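Can a robot pick up my room yet?
Final report, Intro to Automation
Chunhua Xie and Han-gyeol Song
October 19, 2023

1. What we wanted to know

Everybody in our dorm says they'd buy a robot that cleans up. Not vacuums, those exist. Picks up. Cups, wrappers, tissues, the stuff you drop and walk past. Our question was can a two-arm machine do that job now, at a level where a normal person would leave it alone with their floor. Short answer no, not alone. Longer answer below.

We started out wanting to cover dishes and laundry too. Dropped both in September when we saw how long one chore takes to set up.

2. Setup

The robot belongs to the Clurkska lab and we had it for 14 afternoons. Two arms, two-finger grippers, camera at the head. Room is the Ledwood test bedroom, carpet, bed, desk, nightstand. We put white tape down in a grid so we could write down where each piece of trash started and put it back in the same spot next run.

Task: left arm holds a small bin, right arm grabs litter and drops it in. Why hold the bin instead of parking it on the floor? Because reaching all the way back to a parked bin every time was super slow in our first tries, and the arm kept bumping the rim. Holding it means the bin goes where the trash is. Downside, one arm is now a bin stand and can't help with anything.

Lining the bin was our job, the robot doesn't do bags.

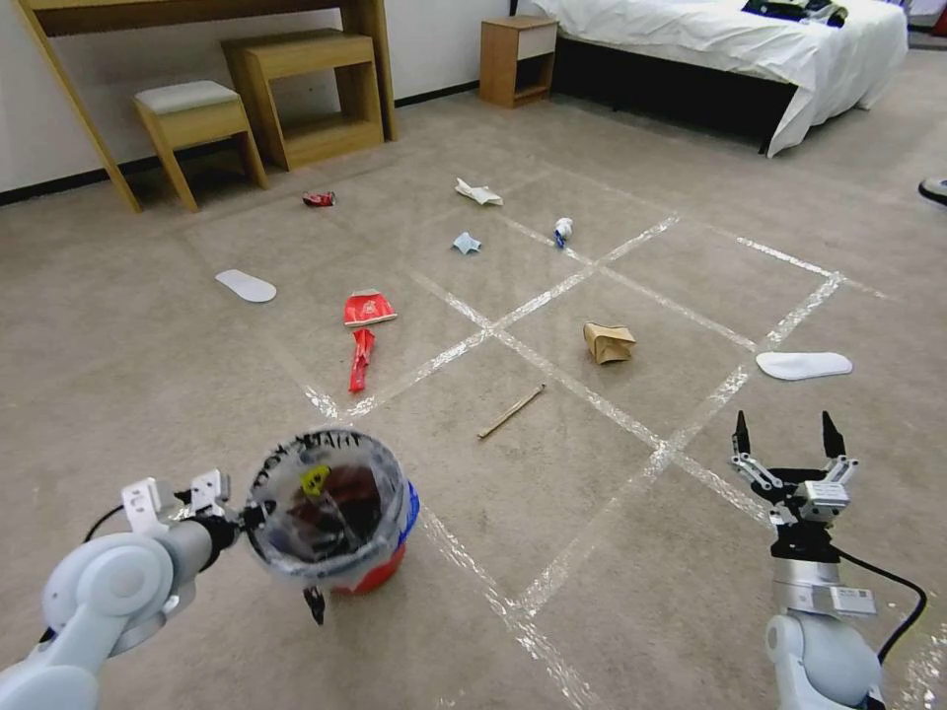 Fig. 1. Bin in the left gripper, right gripper open, litter still on the taped carpet.

Slipper insoles are in there on purpose. They are not trash. A person would know that (or at least ask), and we wanted to see what the machine does with something that's on the floor but should stay.

3. How we scored it

We ran 50 trials. One trial = one item. Counted as done only if the item ended up inside the bin and stayed there. Hanging off the edge of the bag, no. Two tries allowed per item then we moved on. Han-gyeol kept the sheet, Chunhua had the stop button.

4. What happened

Paper cup: good. On its side is better than standing, the fingers close across it and it squashes a little. Crumpled paper and the brown bag also fine, anything bulky with air in it is easy.

Tissue: mixed. Soft so no problem gripping, but sometimes it sticks to a fingertip and doesnt fall when the gripper opens. We added a little shake at the end, helped.

Wooden stick: bad. Thin, flat on the carpet, fingers close above it or push into the pile. Same with the twisted plastic strip. If the stick is angled toward the robot it's worse, the wrist has to turn a lot and it runs out of room.

Bottle: rolls. If the first touch is off center it's gone to the next square and the whole plan has to start over. 5 times it ended up somewhere the arm couldn't reach.

Insoles: it went for them. Light colored thing on floor = litter, as far as the software cares. We had to add them by hand to a keep list, which is kind of cheating. Jin from the lab said everyone has this problem, knowing what is trash is harder than grabbing it. We agree after doing this.

Time. A full floor took more than 100 times longer than Chunhua doing it with one hand and a phone in the other. We stopped timing after that because it was getting depressing.

5. So is it ready

For bulky light stuff on open floor, nearly. For thin stuff, no. For deciding what to throw out, definately no, and that's the part people care about, you don't want your insoles in the garbage. Under the desk we didn't even test, the arms don't fit well near furniture legs.

6. If we had more time

Softer longer fingertips for sticks. A scoop maybe. Some way for it to ask before it tosses something. Brestov's group next door is trying a suction cup on a similar arm, would be worth running the same grid with that. Trial sheet and tape layout are in the shared folder, tape is still on the floor if the next team wants it.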